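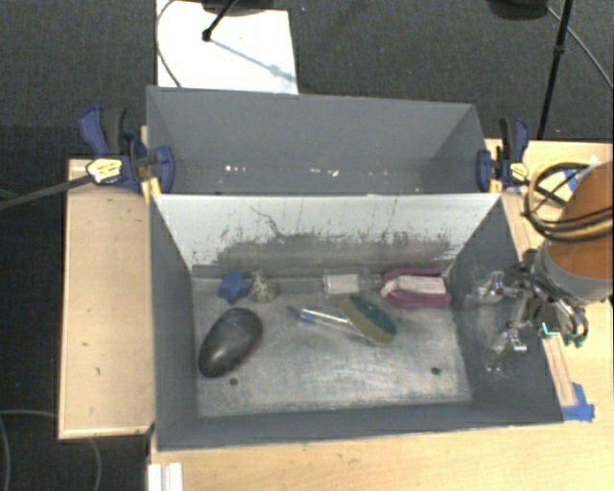
*Figure 3. Two open-topped gray bins placed back to back, with household objects in the front one.*

One participant from Gatatdale put it to us that she had not lost her friends at all, she had only stopped being curious about them, and that this bothered her more than a quarrel would have. Her remark came up early in the interview, before we had asked anything about withdrawal, and it is close to what many of the others said later in different words. We take it as the starting point for this section.

## 4.2 Reasons given for seeing people less

We asked all 208 respondents whether they spent less time in company than they had five years before, and, if so, why. The question was open. Answers were coded by two readers working apart, and disagreements were settled by going back to the recording. Where a respondent gave several reasons we kept them all, so the categories overlap.

The most common reason was that conversation had become guarded. Respondents said that people they had known for a long time now held back their opinions, or gave opinions that sounded borrowed. Several could name a particular dinner or phone call when they first noticed this. A man in Clurnine described a friendship that had gone on for over 40 years and now consisted, he said, of weather and knees. He still called every week. He did not enjoy the calls and did not plan to stop.

A second group spoke of tiredness. These respondents did not complain about their friends and often praised them. What they had lost was the wish to get ready, travel, and be pleasant for an evening. Work hours explained part of this, but retired respondents reported it too, and in much the same terms. We had expected health to come up more often here than it did.

A third and smaller group said they had come to prefer being alone and did not see it as a loss. Earlier work on later-life solitude tends to treat such statements with suspicion, as a cover for loneliness. We are less sure. In the follow-up interviews, nine of these respondents were asked the same question again in a different form, and six gave an answer that matched the first. The other three were more mixed. One said she liked the quiet until November and then did not like it — a seasonal pattern we had no item for and would include if we ran the survey again.

Differences between the two towns were small. Clurnine respondents mentioned politics more often as a topic they avoided, while those in Gatatdale mentioned money. Both groups mentioned adult children as a subject on which old friends could no longer be frank with each other. We did not find that respondents who used social media heavily gave different reasons from those who used it little, although the heavy users talked about it at greater length.

The Vasylenko scale of social contact, which we gave at the same sitting, did not separate the three groups well. It counts meetings and calls, and the man with the weekly phone call scores high on it. A respondent with one close friend seen twice a year scores near the bottom, even if she describes that friendship as all she needs. The shorter Groltuso version drops the calls and keeps the meetings, and has the same trouble. For this reason we report scale scores in the appendix only and rely on the coded answers in what follows.

A limit of the question itself should be noted. Asking why someone sees people less invites a reason, and respondents may have supplied one where there was only drift. A few said as much — they had moved, or a club had closed, and the habit went with it.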